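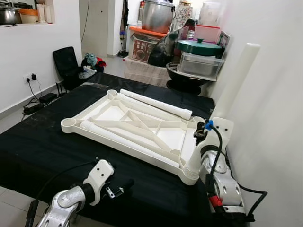
Reading time: 4 minutes

Figure 3. The Grindum table during assembly, top face down, with one leg standing in a corner socket and two more resting on the underside.

3. The table and the order of its legs

3.1 Construction

The Grindum is a small occasional table sold by Teuber as a tabletop and four separate legs. It was chosen for this study for two reasons. It needs no tools, and it has so few parts that differences between one assembly and the next come almost entirely from the order of work and the way the parts are held. We also had access to a long run of customer letters about it, which are discussed in Section 5.

The top is a shallow tray when seen from below. Straight and diagonal ribs divide the inside of the tray into triangles and rectangles, and a round socket sits at each corner (Figure 3). The legs are plain cylinders with a thread at one end. All four are the same, so there is no left or right leg and no front or back to the table.

The ribs carry the load from the middle of the top out to the corners. During assembly they have a second effect that the maker may not have planned. Their upper edges form an open rack, and most people put the spare legs down on it while they fit the first one. A leg laid across the ribs is close at hand, but it can also roll, and a leg that lies near a socket has to be moved before that socket can be used. In our records, moving a spare leg out of the way was the most common extra step.

3.2 Working surface

The instruction sheet asks for the top to be placed face down "on a soft, clean surface" and gives no further advice. We used a black cloth throughout. It protects the face of the top, and the white parts are easy to pick out against it. It also lets the tray slide a little when a leg is turned, more so than a bare board does. Some of the people in the Palach group held the tray still with a forearm. Others turned the leg in short strokes and pushed the tray back between them. We recorded both methods as normal.

A larger cloth was better than a small one. With a small cloth the legs ended up beside it, and each reach for a part took the hand away from the work.

3.3 Order of fitting

The sheet shows the legs numbered in a circle around the tray. Few people followed it. Over 192 recorded assemblies, three patterns covered most of the cases:

Near side first. The leg nearest the stronger hand is fitted, then the other near corner, then the tray is turned around.

Diagonal. The second leg goes into the corner opposite the first. This is the usual advice for heavier furniture and seems to be carried over from it.

Far side first. The two far corners are filled while there is still nothing to reach past.

The near-side pattern was the most common and also gave the most trouble. A leg that is already standing blocks the forearm when the person reaches for a far socket, and the longer the leg, the worse this becomes. The far-side pattern avoids the problem without turning the tray. We found no difference in the finished table among the three, provided that every leg had been turned until it stopped.

3.4 Starting the thread

The hard part of each leg is the first turn. The socket is a short cup, and a leg that enters it at a slant can feel as if it has caught when it has only wedged. The leg then leans, and further turning makes the lean worse. The only cure is to back it out and start again – this took up more of the total time than all the tightening that followed.

Grip low on the leg helps. A hand near the top has good leverage for turning but also tips the leg easily, and a hand close to the socket keeps it upright. A rubber band looped around the leg, as in Figure 4, marks a place to hold it and adds some grip on the surface. We tried bands of two widths and saw little to choose between them.

The direction of turning also caused mistakes. With the table upside down, some people thought they had to reverse the usual direction. They did not, as the leg still goes in clockwise when seen from its free end. A small arrow beside each socket would settle the matter, and we have suggested this to Teuber.

Figure 4. The underside with one leg upright at the near right corner, a second angling outward at the far left corner, and the other two sockets empty.
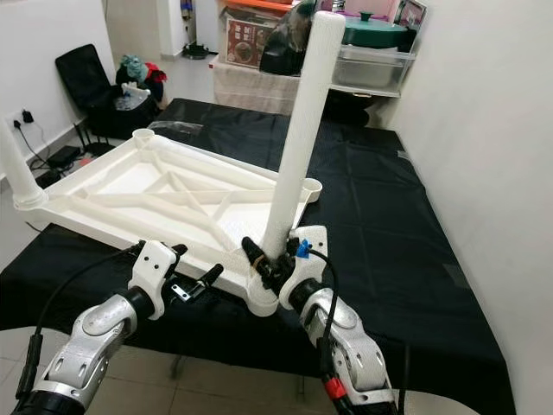

3.5 Checking the finished table

After the last leg was fitted, the table was turned over and set on a level floor. We pressed on each corner in turn and noted any rocking. Where a table rocked, the legs were tightened once more by hand and the check was repeated. A table that still rocked was taken apart and its threads were inspected against the Drirnel wear chart, with the results given in Section 4.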